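Two grippers and a poker chip case

Mar 28, 2026
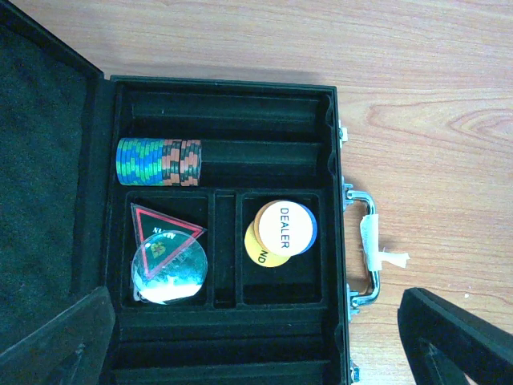 The wrist camera's view, with the fingers open over the chip case.

I've had the Duklow gripper on the arm since July, and last month I finally bought a second one, a Candix, to see if it was worth the extra money. My test objects up to now have been blocks and mugs, and both grippers handle those fine. I wanted something more annoying, so I got out the poker set.

The case is harder than it looks. The lining is black, the fingers are black, and the channels go dark quickly once you're away from the light. The chips lie on their edges in a stack, so to take one you have to get a fingertip between two rims. The clear acrylic buttons are worse. The round one throws back so much glare that my detector loses it completely at some angles, and where it overlaps the triangular one it tends to call the pair a single object.

I ran the same routine with each gripper: take an end chip from the stack, put it in an empty channel, then lift the dealer button off the pile. Across both grippers I logged 2,462 attempts over a few weeks of evenings. Of those, 1,771 ended with the right object in the right place.

The Duklow is slower to close but has finer position control, and it was clearly better on the chips. The Candix has wider pads and kept bringing two chips out together. On the dealer button the order was reversed. The wider pads got hold of the rim and kept it, while the Duklow let it slip back onto the pile more often than I'd like.

Changing the controller made more difference than changing the gripper. I'd been using the stock one and swapped to a Hollis board that Anahera Bright lent me. It reads finger current fast enough to stop on contact, and most of the knocked-over stacks went away after that. I still owe her a cable.

The camera is the next thing to sort out. Exposure is set for the table, and the grey card trick didn't help with the black lining. I've ordered a polarizing filter from Plellitz for the glare, and it should be here in 10 days. I'll rerun the acrylic buttons when I've got it mounted, and I'm leaving the Duklow on the arm until then.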